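Collecting Grasp Demonstrations for the Club Hand: What Works and What I Doubt
Robotics Club Handbook, Manipulation Section
Last edited 12th November by Emmett Thibodeaux

Read this before your first session on the hand. It replaces the old two-page sheet, which promised that anyone could record good demonstrations in an afternoon. I have watched a lot of people try, and I don't believe it.

What you need

The hand on its arm, with the sleeve on and the wrist camera plugged in
The Enitz control box and the laptop that lives with it
The task card for the session
A second person who is not touching the controls

The second person is not optional. Last January two of us recorded a whole evening of runs alone, and every one had the wrong task name.

Step 1. Pick one task and write it down

Write the task as a single sentence with a verb in it. "Hook the fingers over the rod and lift" is a task. "Rod stuff" is a folder where data goes to die. If you can't say when the task is finished, you can't label a success, and whoever trains on your runs will have to guess.

Step 2. Zero the fingers

Open the hand fully, press Zero, and wait for the light on the box to go steady. Then close and open it once. The Rutis software will tell you calibration succeeded. Don't take its word for it. It says the same thing with a finger cable unplugged, as Onyekachi Aliyu showed the whole club by unplugging one. Look at each finger while it moves.

Step 3. Check the wrist camera

Start the preview and move the wrist through the full reach you plan to use. You want to see the fingertips and the thing you're reaching for at the same time, through as much of the move as you can get. If the sleeve slides forward over the lens, push it back and tape it. Exposure should be locked before you record, or the picture will pump brighter and darker every time the hand passes over something dark.

Step 4. Record slowly

Each run should be one attempt at one task. Press the pedal, wait a beat, reach, grasp, do the thing, let go, back off, press the pedal. If you miss, finish the run and mark it as a miss. Please keep the misses. Titilayo Omoregie has been arguing for this since she joined and she's right: a set with no failures in it mostly tells you somebody tidied up.

Do not exceed 60 runs in a session. People get sloppy well before that and start throwing the hand at the target.

Step 5. Choose the grasp on purpose

Beginners want to pinch everything between thumb and fingertips, because it looks clever. For anything long and thin I'd start with a hook: fingers curled over the top, thumb left out of it. A pinch on a thin bar needs the wrist lined up very well, and our operators, me included, are not that good.

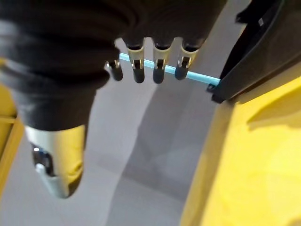
Whichever grasp you pick, stick with it for the whole session. Mixing hooks and pinches under one task name was our biggest mistake last season. The policy we trained on that set would begin one grasp, change its mind, and shove the target away. Bello Chukwu thinks more data would have sorted it out. We had over 2,000 runs in that set, so I have my doubts.

Step 6. Review before you leave

Play back 13 runs picked at random. Watch them at normal speed with the label showing. If 2 or more have a wrong label or a late pedal press, go through the entire session. It's dull work and people skip it. The Dauda review script flags short runs for you, but it has no idea whether the grasp held, whatever the progress bar seems to imply.

Step 7. Shut down

Open the hand, park the arm, power off the box, then close the laptop. In that order. Copy the session to the Bendeck drive and put your initials in the log.

A word on the competition

Some of you will want to skip straight to training a model for the spring event. Go ahead, but run the plain scripted grasp first and write down its score. So far the script has beaten every learned policy we've entered against it. If yours wins, bring the logs and I'll update this page.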